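Home Bread Ferments Kit About

Thu 20 August
Posted by Khalil Chamoun

Flatbread on the steel, part 4: hydration and the second prove

I've now run the market stall flatbread at three hydrations and have enough notes to settle on one. For anyone who skipped the earlier parts, the base recipe is 800 g of flour, 2 per cent salt, a small amount of dried yeast and an overnight rest in the fridge. It makes six pieces at a size that suits my steel.

At 60 per cent the dough handles easily and bakes up dull. It rolls out without fighting, holds a round shape and comes off the peel every time. The crumb is tight and by lunch it has gone leathery. At 75 per cent the crumb is very good, but I lost two pieces to the peel and one folded over on itself in the oven. I settled on 68. The dough is tacky for the first half hour and manageable after the second fold.

Flour matters more than I allowed for in part 2. I had been using Panance white, which takes up water slowly. The same formula with the Nella bakers flour was noticeably stiffer at the first fold, so if you switch, hold back a splash and add it after twenty minutes. I've not tried either with wholemeal above a fifth of the total.
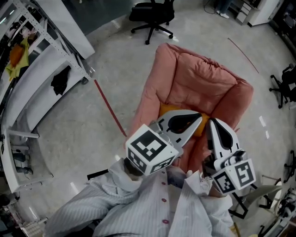 The second prove is where most of my early batches went wrong. I was shaping straight from the fridge and baking as soon as the oven was ready, and the centres puffed into one large bubble with a thin, brittle top. Balls now sit on the bench under a damp tea towel for an hour and a half in winter. In February, with the kitchen as warm as it gets, 50 minutes was plenty and an hour was too long – the balls slackened and ran into each other on the tray.

Oven temperature is a compromise. Mine is nominally 250 degrees at the top of the dial. The steel needs 45 minutes to catch up, whatever the indicator light says. I check the surface with an infrared thermometer and start baking at 240. Each piece gets three minutes, then a turn, then one more minute under the grill. The steel drops after every piece and I give it five minutes with the door shut before the next.

Ismael Xavier wrote in to ask about doing it in a covered barbecue. I've tried it once, with the steel over two burners and the hood down. The base scorched before the top had coloured. A pizza stone would probably be kinder, or the steel raised on a rack with the burners directly underneath turned off.

Topping is oil, za'atar and nothing else for test batches. Put it on before baking and keep it 1 cm in from the edge. Sesame that falls on the steel burns and tastes of it, and the next piece picks it up, so brush down between bakes.

Part 5 will cover freezing the balls. The first lot went in on Sunday, 200 g each, oiled and bagged singly.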